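Small counter, steady hands: a talk with the owner of Wasell

Wasell is a drinks counter in Dunbar with 2 tables, one blender and a line that starts at 11 in the morning. The owner used to manage a much larger shop called Selero and left it to run something smaller. We talked in the back, where the supplies are kept and where most of the work gets done before opening.

I asked what takes up the most time. "Straws," the owner said. "People laugh when I say that. But everything else comes in a box you can stack. Straws slide. You open the bag, you put them down, and they go all over the table."

The answer has been to keep them standing up in containers. The shop buys only individually wrapped ones, in cases of 1,000, and a case gets split before it goes anywhere near the front. Wide ones are for drinks with pearls or fruit, narrow ones for tea.

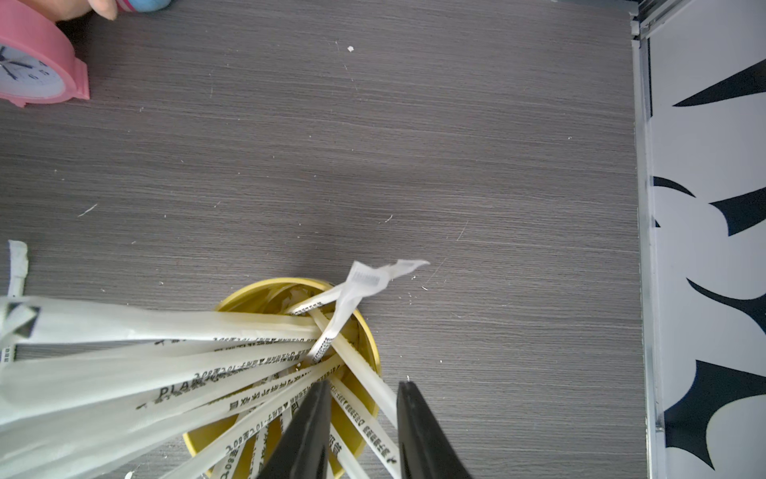 "I like a container with some weight to it," the owner said. "If it's too light, it tips when you pull one straw out. And I don't cut them down or fold them to fit. If they lean over the side, they lean over the side."

The shop changed over to PLA straws last June. Paper ones had been tried first and customers brought them back to the counter, soft at the end. The owner keeps the new ones away from the dishwasher and the window. "They don't like heat. I lost a whole bag that way at Selero."

Torn wrappers are the other half of the job. "You think you've picked them all up, and then there's one more stuck in with the good ones. I wipe down at closing and again in the morning."

Ordering is done through Esura, a wholesaler that delivers before 8. On a warm weekend the counter goes through roughly 500 straws, so the owner reorders when the last case is opened - not when it is empty.

Is there anything the owner would change about the back room? "Another shelf. I've been saying that for two years. The landlord says the wall won't take it, so for now everything lives on the table."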